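Removing label glue from glass bottles

kristof_n
I keep tall bottles for my elderflower syrup. Paper comes off in warm water, but the glue stays. What do you use?

Poppy P
Cooking oil and baking soda, leave it 10 minutes, then wipe.

görtz_e
I don't agree with the oil. It goes inside the neck and you taste it later. Washing soda overnight is better.

Poppy P
Put the cap on first - no problem in 37 bottles!

kristof_n
Thank you both. I will try the soda on Thursday, and the oil if it fails. The shape I mean is tall, like so:

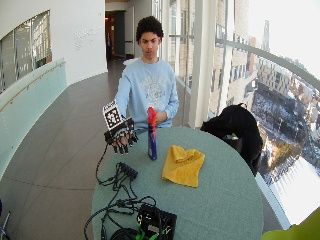
Tall bottle, on the round table

görtz_e
Then you need a deep bucket.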